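Butcher block and placemats, do you use them every day?
12 replies – 61 shares

gluelineandy
We put in a Brusach butcher block table in February and I'm trying to settle on a routine before it gets ruined. It's oiled, no varnish. My wife wants placemats out all the time. I think they trap crumbs and water and I'd sooner wipe the wood after each meal. What do people do?

mapleside_kt
Placemats, always. Ours is three years old and the only bad spots are where somebody set a plate down without one. Stoneware with an unglazed foot ring will scratch oil finish every time you slide it.

oldporch
Disagree. A table is for eating on. Ours is covered in scratches and I sand it and oil it once a year, takes an afternoon. The mats we had left a lighter circle in the wood where the sun didn't reach, and that bothered me more than any scratch.

mapleside_kt
Then move the mats now and then, or put them in a drawer between meals.

oldporch
If they go in a drawer you're wiping the table anyway.

gluelineandy
The light circle thing is what worries me. The table is by a south window. How long did it take to show?

oldporch
One summer. It was cherry though, maple might be slower.

6 likes

tinyhouse_dee
Material matters more than whether you use one. I had the woven Rastthorpe mats and crumbs went straight through. Switched to the solid kind from Gralitcombe and they wipe off in the sink. Get round ones if your plates are round, the corners on the rectangles always ended up hanging off our table.

benchdog61
Round ones leave you nowhere to put the silverware. You end up with the fork on the bare wood, which is the thing you bought the mat to avoid.

tinyhouse_dee
Silverware on wood has never hurt anything at my house. It's water and hot pans.

benchdog61
A wet spoon will leave a mark on an oiled top. Ask me how I know.

mapleside_kt
Black rings and spots are usually iron plus tannin, so that's more of an oak problem. On maple I'd worry about the cup before the spoon. Iced drinks are the worst thing you can leave on there overnight.

gluelineandy
OK, so a mat for the plate and something under the cup. Any color advice? She likes dark, I think dark shows every crumb.

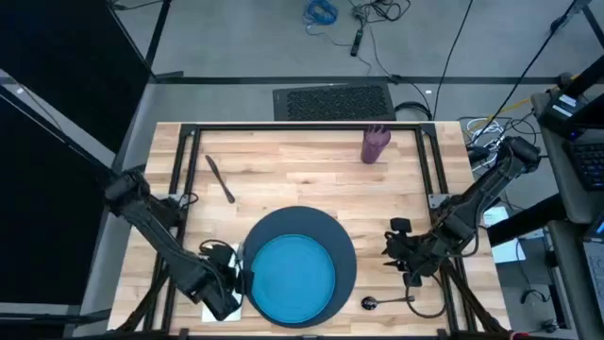
tinyhouse_dee
I'd go with your wife on color. Dark gray looks good on a light striped top, and a bright blue plate stands out on it. You do get benchdog's problem with a round mat, the spoon is down on the wood next to it and the butter knife is way off on its own. The purple tumbler is the one I'd put a coaster under, lid or no lid. Crumbs show on dark mats, yes, but then you know to wipe them.

benchdog61
So we agree about the spoon.

tinyhouse_dee
We agree where it goes. I still say it's fine there if it's dry.

oldporch
I'd take the mat away and leave the rest as is. Nice wood, let people see it.

hollisgreen
Whatever you pick, go over the top with oil more often the first year. I used Amano board oil once a month and water still beads on ours. Let it sit overnight before any mat goes back down. I put one on too early and it stuck – had to peel it off and sand the spot.

gluelineandy
Good to know about the sticking. I'll oil it Friday night and leave it bare until morning. We're going to try two dark round ones and take them up between meals, and if I see a circle by fall they're going in the drawer for good.

mapleside_kt
Post how it looks in the fall either way.

3 likes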